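Cups, Bowls and One Long Table: the Llewellyn Dish Swap Is Back

By the Dindance newsletter desk
November
Last updated: 4:20 p.m.

If your cupboard door only closes when you lean on it, I have good news. The dish swap at Llewellyn is back this month, and I stopped in while things were still being sorted to see what's turning up. I went for the newsletter, I swear, but I also went with two soup plates in my bag and I came home without them, so I'm counting that as a win.

For anyone new to Dindance, the swap works like this. You bring cups, bowls, glasses or plates that you don't use anymore, you put them out with everybody else's, and you take home what you like. No money changes hands and you don't need to match what you brought. The limit is 20 pieces per household this time, up from last year, when people were leaving perfectly good sets in the car (I was one of them, and those cereal bowls are still in my trunk).

Doors open at 9 in the morning and things wrap up at 8 in the evening, so you can come before work or after supper. If you want the nice serving dishes, come early. If you want mugs, come whenever you like – there will be mugs until the end of time.

I have a soft spot for the everyday stuff, the pieces that sat by somebody's sink for years. Fancy china is lovely to look at, but I never use it. Give me a plain white mug I can bang around in the dishwasher! Give me a kid's bowl with a cartoon on it that some first grader has outgrown and some toddler across town is about to fall in love with.

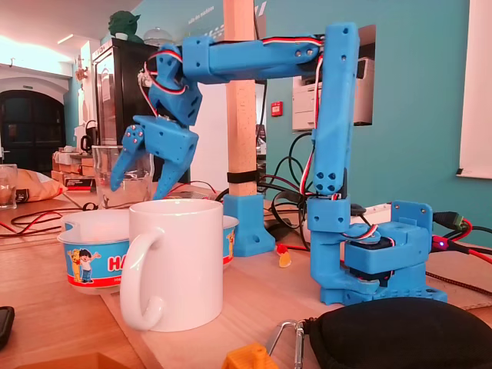 A white mug, a children's bowl and a pair of glasses on the wooden tabletop at Llewellyn.

Kids' dishes were the big request after the last swap. Parents told us they went looking for small bowls and found hardly any, and what was there went in the first half hour. So if you have some at home, please dig them out. Plastic is fine, faded is fine, and it doesn't matter if the matching cup went missing years ago. Cracked is the one thing we can't take, and the same goes for chipped glasses.

And please, give everything a wash before you come! There's a sink down the hall, but it's a small one and the line for it got silly last time. A quick rinse at home and a dish towel in the bottom of the box will do it. Newspaper works too, though it leaves your hands gray and then your nice clean glasses get gray as well, and I say that as someone who did exactly this with a whole box of tumblers.

A few people have asked about the Stunar bakery coupons. Yes, they're back. The first 100 people through the door get one for a free roll, and you can use it that same day or hang on to it until the end of the month. I'd go for the seeded one, but that's between you and your roll.

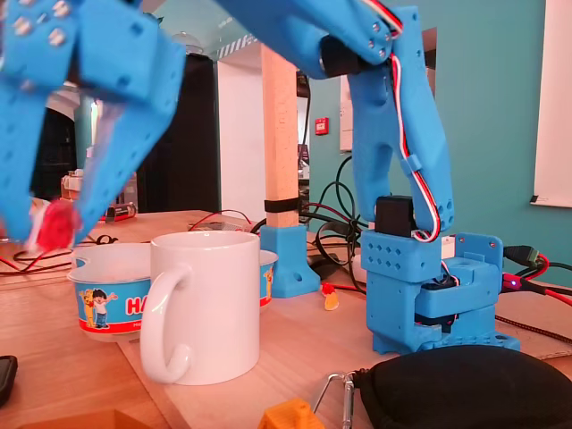
Then there's the question of what happens to the leftovers. Last year we had boxes of them stacked by the coats and a lot of discussion about who had room in their garage. This time the Gika thrift shop has agreed to pick up whatever is left at closing, so you won't have to come back for your own stuff if it doesn't find a home. If you're bringing something you'd want returned (a family teapot you're not quite sure about, say), my advice is to leave it at home and think it over for another year.

Parking is the same as always, which means there isn't much. The side street usually has space in the morning and almost none after five. If you're carrying something heavy, you can pull up at the front, unload, and then go find a spot, as long as you don't block the driveway. The bus stops right across the street too, and I've seen people manage an impressive amount of crockery on that bus.

Bring your own bags or boxes for taking things home. We ran out of boxes early last time, and one poor soul walked off with eight saucers balanced under her chin. I held the door for her and didn't hear a crash, so I hope they made it.

I'll be near the mugs for most of the morning, trying very hard to take only one. Questions can go to the Dindance front desk, and if you have a spare gravy boat, please come find me before you put it out.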